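Old computers wanted at the Skeltow repair room

Last updated: Jul 3, 2021
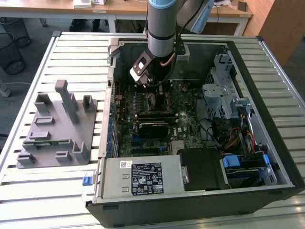
I've been hanging around the Skeltow repair room a fair bit lately, and the big news is that they're taking in old desktop computers again! Drop-offs had been on hold while Stamatia Manolakis and her crew cleared the backlog (414 machines, if you can believe it), and now the shelves have some breathing space. The good ones get cleaned up and passed on to families around town, and the rest get pulled apart for bits. I used to think you'd need an engineering degree to poke about inside one, but with the side panel off a tower it's all pretty approachable. The Dell graphics card sits right there in the middle, and the blue latches down near the hard drive caddy stand out nicely against all that black and grey. Fotis Sarantis reckons most people get the hang of stripping one in 40 minutes, though my first go took me a whole lot longer and I lost two screws under the bench.

If you've got a tower gathering dust in the garage, bring it round to the Skinton Street door. They'd like the power cord too if you can find it, and please copy off your photos first. Laptops are fine, but they can't take printers or those big old monitors (I asked, I've got one). Limit is 3 machines per household for now.

There's also a beginners' night coming up in August with 20 spots, and it's free. Baptiste Bodin is running it and he's happy to have kids along if a grown-up stays. Put your name on the sheet by the front counter. Mine's already on it!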